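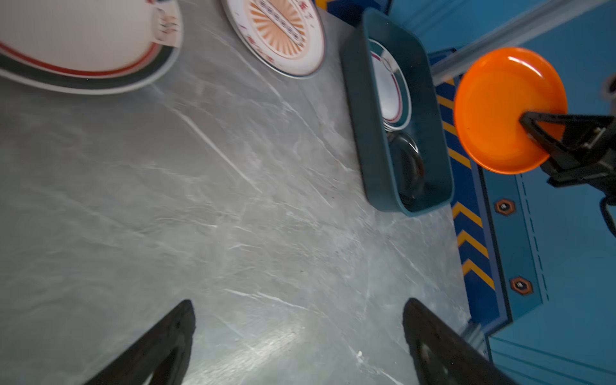 *Left wrist cam, orange plate in the right gripper, tray with two dishes in it.*

November 2025 — plate rig, wedge fingers vs. the old flat pads

Okay, so I finally got the black wedge fingers on both arms and I like them a lot more than I expected to! The flat pads always wanted to come in too steep on a rim. With these I can get the tip under and close, and the orange plate is the easy one (nice fat rim, plenty to bite on).

Ran the grip force at 60 and then at 100. At 100 the wrist twists a little on the heavier dishes, so I'm staying at 60 for now. Muthu wants to try 7 mm of rubber on the inner faces — I think that's way too thick, but he's cutting a set anyway.

Camera stuff: glare on the marble counter is still bad from the wrist view, and the white plate at top left came out smeared. Shorter exposure next, then ask Houda about the diffuser she used at Drisville.

Still to do:

- redo the tray picks with the dishes on edge
- tie up the cable on the right gripper, it hangs in a loop
- swap back to flat pads for 2 runs so Yamuna has a fair baseline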